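Chapter 4
Grippers You Can Build, and What They Won't Do

Most hobby robot projects get their money spent on the arm. The gripper comes last, printed over a weekend from whatever filament is left, and then the builder wonders why a good arm keeps dropping things. Cledwyn Hughes, who built the Wogan gripper used in this chapter, went through 3 sets of fingers before he would let anyone else in the Plosdale workshop try it.

Soft ribbed fingers are popular now, and the claims made for them deserve a hard look. The usual one is that a flexible finger "adapts to any object." It doesn't. It bends where its ribs let it bend, and the rest is friction and luck. A light plastic bottle is about the kindest test you could choose, so be suspicious of any build video that shows only that. 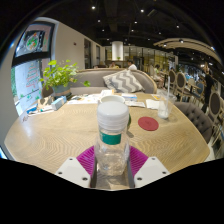 A hand-held version is worth making before you bolt anything to a motor. You will feel slipping in your own wrist long before a sensor reports it, and you can change a finger in minutes with a screwdriver. Myfanwy Landeg kept a log of 556 grasps made this way. Her notes are dull reading — I recommend them over any product page.

One warning about mounting plates. Printed screw holes wear, and a plate that sits slightly crooked will look like a finger problem. Check the plate first.

Before you start Section 4.1 you will need:
Two printed fingers and their plates
A hand-held frame
30 objects from your own kitchen, including some you expect to fail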